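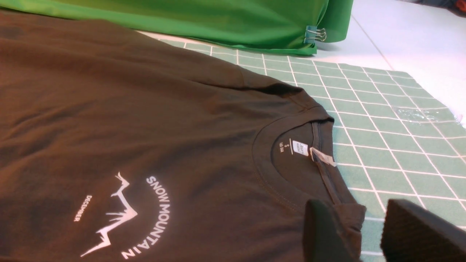

Folding printed tees without wrecking the print – what do you all do?

Posted in Laundry & Closets

dilano_drawers
February 19, 2026
I have 127 t-shirts. I counted them during a weekend of poor decisions and I'm not taking questions. Most have something printed on the chest, and the white ink is starting to look tired, like the SNOW MOUNTAIN one up top. My method is face up, smooth it flat, sleeves in, fold in thirds, then file it upright in the drawer. Is the folding doing this, or the washing? Also, do you snip the care tags? Mine stick out of the collar and wave at people.

ghanem77
Washing. It's always the washing. Inside out, cold, hang dry. You could fold that shirt 1,000 times and do less harm than one hot dryer cycle.

mumanari
Disagree, a little. A hard crease in the same spot for months will crack a print, especially the thick rubbery kind. I roll mine. My drawer looks like a bakery case but the prints are fine.

ghanem77
Rolling puts a curve in the whole print instead of a line in one place. You've spread the problem around and called it a system.

mumanari
I've called it a drawer, and it closes. How's yours?

urbridge_attic
Am I the only one stuck on a shirt that says DECEMBER and has short sleeves? Who is that for?

dilano_drawers
People with central heating. I wear it in August, too, so everybody gets to be annoyed.

urbridge_attic
Fair. On the actual question, I'd start face down. Sleeves to the back, sides in, then up from the hem. The print ends up on the outside and you can see which shirt it is. Face up, you fold the sides over the graphic and then you have 127 mystery rectangles.

dilano_drawers
So that's what I own. I've been opening them like mail.

ghanem77
Face down is right. Smooth the shoulders first, though. If it's bunched up there the whole fold comes out crooked, and you'll be back here blaming the hem.

mumanari
Tags: leave the care one on until you've read it, then cut it close but not into the seam. I went into the seam on 2 shirts and now they have ventilation.

urbridge_attic
Leave the tags alone. If the size is printed inside the neck you'll still know that much, but good luck remembering the wash instructions.

mumanari
The wash instructions are cold and inside out. Ghanem just told us. He tells us every thread.

ghanem77
And yet.

dilano_drawers
OK, refolded 3 drawers face down. They look great. There is now no room for the other shirts, so I'll be starting a second thread.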